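**Packing bench tips - for whoever's on wrap this month**

Since the Sikura arm came in we wrap less and check more. Different job. Shoulders better, eyes worse. Some things we worked out:

- Tape the wrap flat. Loose tails catch in the fingers.
- Bubbles in, smooth side out. Fingers grip better, label sticks better too.
- Open carton on the left, flaps folded back. Always left, the arm dosen't care but the next person does.
- Small pieces - wrap seperately, never tuck them in with a big one.
- Finger pads: damp cloth at shift change. No solvent, it eats the rubber.

Viktória Rácz does the squeeze settings, ask her before touching them. Start low, go up 2 steps max. If the bubbles pop it's too tight.

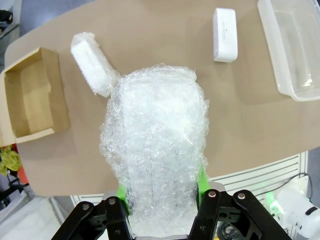 Soft stuff needs a slower lift, so don't rush the speed dial just because the Naylor order is up to 2,000 pieces. We tried. Spent the afternoon re-wrapping.

What changed for people: no more 60 minute stretches at the bench, we swap between wrap, check and labels. Ask to swap early if your wrists hurt. New folks learn hand wrapping first - you can't spot a bad wrap if you never made one.

Still by hand: glass, anything with a handle, returns.

Stop button before you reach in. Every time, even for a scrap of tape.

Spare pads in the drawer under the Girnix labels. Last bag, order more.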